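Keltcombe Survey Finds 1,052 Hoverflies in a Single Season, With Four Species New to the County List

KELTCOMBE, November. The Keltcombe Insect Survey has finished sorting its summer catch records, and the results are the best the project has ever had. Between the first warm days of spring and the end of September, observers logged 1,052 hoverflies along the Stalport river path and the old orchards above it. Four of the species had never been written down for the county before. 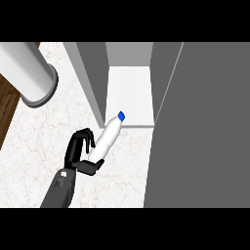
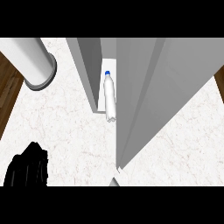

White bottle with a blue cap (first picture); marble floor (second picture). Both are computer renderings.

Hoverflies are the small, quick flies that hang in the air over a flower as if on a string, then dart off sideways. Many of them wear yellow and black bands and get mistaken for wasps or bees, but they have no sting at all. The adults feed on nectar and pollen. The young of many kinds eat aphids, and they eat a great many of them, so gardeners have every reason to be glad when they turn up.

"We were hoping for one new species, and I would have been thrilled with that," said Trudy McKinnon, who leads the survey. "Then the second one came in from the orchard, and by August people were calling me at supper time to describe the bands on a fly's belly. I loved every minute of it!"

Three of the new species came from the orchards, where the grass was left long under the apple trees this year. The fourth was found on wild parsnip near the James footbridge, a spot the survey had walked past for years without stopping. It is a large, dark fly with smoky patches on the wings, and the observer who netted it first wrote it down as a bee. A closer look showed one pair of wings where a bee has two, and the short, stubby feelers of a fly.

The survey covered 7 fixed routes, each walked in the morning and again in late afternoon. Observers stopped at flower patches, watched quietly and recorded every hoverfly they could name. Those that could not be named in the field were photographed or, in a few cases, kept for study under a microscope. The most common visitor by far was the marmalade hoverfly, a slim orange species that was seen on every route.

Ivy turned out to be the star plant of the fall. On one sunny afternoon the ivy wall behind the Stalport boathouse drew more hoverflies than the whole river path had that morning, along with wasps, honeybees and a handful of late butterflies.

The full species list, with flight months and favorite flowers, will be printed in the Junari Field Notes this winter. The first 100 copies will go free of charge to schools and libraries in the Keltcombe area.

Walks start again in spring and are open to anyone, including children with an adult. No experience is needed, and nets and hand lenses can be borrowed at the start of each walk. Sightings from home gardens are also welcome. A clear photo from above and one from the side, with a note of the place and the flower, will be enough to go on in most cases.

About the Keltcombe Insect Survey
The Keltcombe Insect Survey records flies, bees, wasps and beetles in the Keltcombe and Stalport area and shares its records with local naturalists.

Press contact: Trudy McKinnon, Keltcombe Insect Survey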